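25 May 2019

Planner, kitchen sim, oven tasks. Picked up where Aniela left off with the collision margins.

Her Stira branch still treats the oven rack as a solid slab, so any grasp goal near the front edge gets thrown out. Swapped the slab for one thin box per rod. Planning time went up, but goals by the rack now come back valid. Ran 188 start poses with the sample cap at 4000. Got a path for 70 before the change, almost all of them after.

Still bad: elbow swings wide toward the fridge on some seeds. I think the joint cost is weighted wrong - Lech had it higher in December and I can't find why it was lowered. Seed 2414 shows it every time, use that one.

To do: ask Higinio about the weights, rerun with the fridge doors padded, merge if clean.

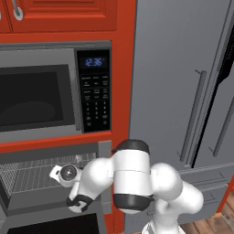
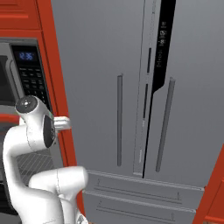

Arm by the oven rack (first) and near the cabinet edge under the microwave controls (second).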